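4.3 Misrouted parcels: a failure in destination reading 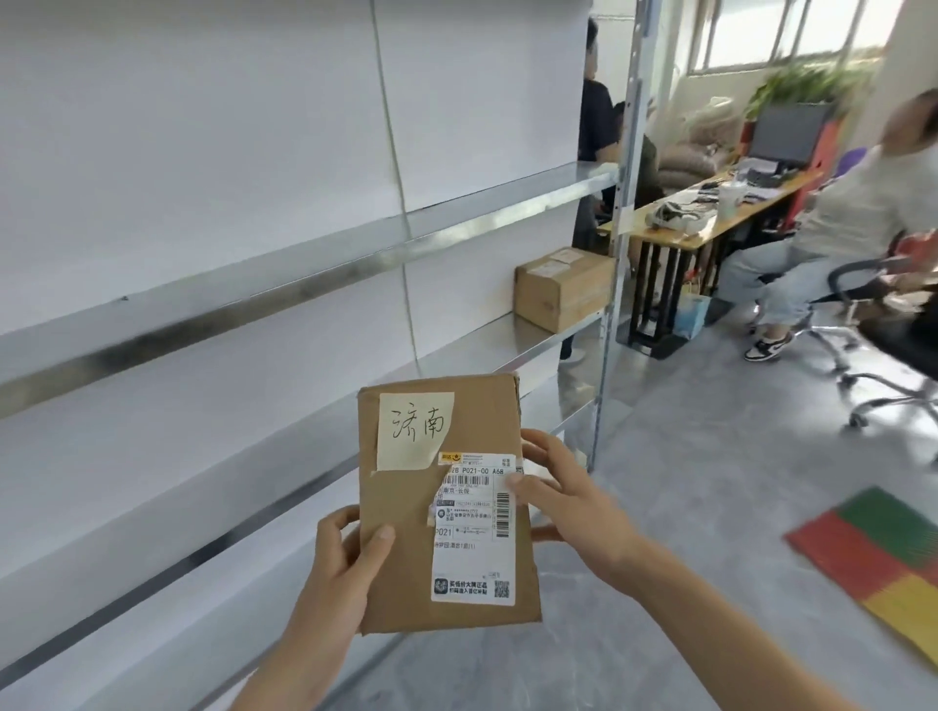
Figure 6. Parcel handling at the shelving station. The parcel carries a handwritten note, 济南 (Jinan), above and to the left of a printed courier label whose route line begins with 南京 (Nanjing).

The most serious fault in the trial did not involve dropping or crushing a parcel. It was a sorting error that passed every check we had in place and was found only when the shelves were audited by hand in March. This section sets out what went wrong, how it was traced, and which parts of the system we changed.

The Stusatow sorter reads a parcel in two stages. A detector first proposes regions of the parcel surface that contain text, and a recogniser then turns each region into a string. A third component, which we call the destination resolver, compares these strings against the list of city names and courier sort codes and returns one shelf. The resolver was written on the assumption that a parcel names one city. When it found two, it took the one with the higher recognition score and threw the other away without recording it.

Figure 6 shows the kind of parcel on which this assumption fails. The note has two large characters in black ink on a pale yellow ground. The printed label has a sort code in bold, a route line and several rows of much smaller address text. Large handwriting with good contrast is easy for the recogniser, and the note gave a higher score than the route line on most parcels of this type. The resolver therefore chose the city on the note. Under the site's own rules the printed sort code decides the shelf, and handwritten notes are for the staff's use and may refer to something else entirely.

The fault affected 70 of the 3000 parcels in the trial. In every one of them the robot then carried out the placement correctly: the grasp held, the parcel was set down on the shelf it had been told to use, and the task was logged as a success. Our success measure compared the final position with the commanded shelf. It did not compare the commanded shelf with the label, so it could not have caught the error.

Two further conditions made matters worse. The first was hidden text. A flat parcel held upright between two hands leaves little of its front face free, and in Figure 6 the fingers of the right hand curl over the shipping label. When part of the label is covered, the recogniser either returns a broken string or returns nothing. The resolver treated both results as a low score, which favoured the note again. The second was damage. The label in Figure 6 is partly torn along its top-left edge, and tears, creases and tape all lowered the score for printed text in our tests. A sticky note placed later on top of a label can cover the same area, though we saw few parcels where this alone caused a wrong reading.

We first looked for the cause in the wrong place. The early reports from the site described parcels "on the wrong shelf", and we took this to mean a placement error. Marisa Barbieri spent two weeks recalibrating the head camera against the shelving, on the theory that the planner was confusing one level with the next. The calibration was slightly out and was corrected, but the misrouted parcels continued at the same rate. The true cause came to light when the stored strings were printed beside the shelf numbers and the same pattern appeared again and again: a short string of two characters had beaten a full sort code.

The delay was partly our own doing. The version of the Pellard logger used in the trial kept only the winning string. To recover the rejected ones we had to run the recogniser again over the saved images, and for parcels whose images had already been deleted under the storage limit this was not possible. The count given above was made from the audit sheets, so it does not depend on the images, but we cannot say for each parcel how large the gap between the two scores was.

Three changes were made. The resolver now gives the printed sort code priority over any city name, whatever the scores. If no sort code can be read in full, the robot turns the parcel and moves one hand before trying again, up to a limit of 5 attempts, after which it places the parcel in the tray for manual sorting. Finally, all strings and scores are kept in the log, including those that are rejected, together with the reason for the choice.

The change in grasp was harder than the change in code. The Otine grasp planner picks contact points for stability alone, and the best points on a thin parcel often lie close to the label. We added a cost for covering any region marked as printed text. This moves the hand towards the edge, where the cardboard is weaker and the hold less secure. On parcels with crumpled corners the planner sometimes found no grasp that met both requirements, and it then fell back on the old behaviour and relied on the second attempt to expose the label.

We repeated the test on the Tedesco set, which contains parcels with handwritten notes as well as printed labels. No parcel was sent to a shelf on the strength of a note. More parcels went to the manual tray than before, and the site staff considered this acceptable. The cycle time rose for parcels that had to be turned, and Section 4.4 gives the timing results.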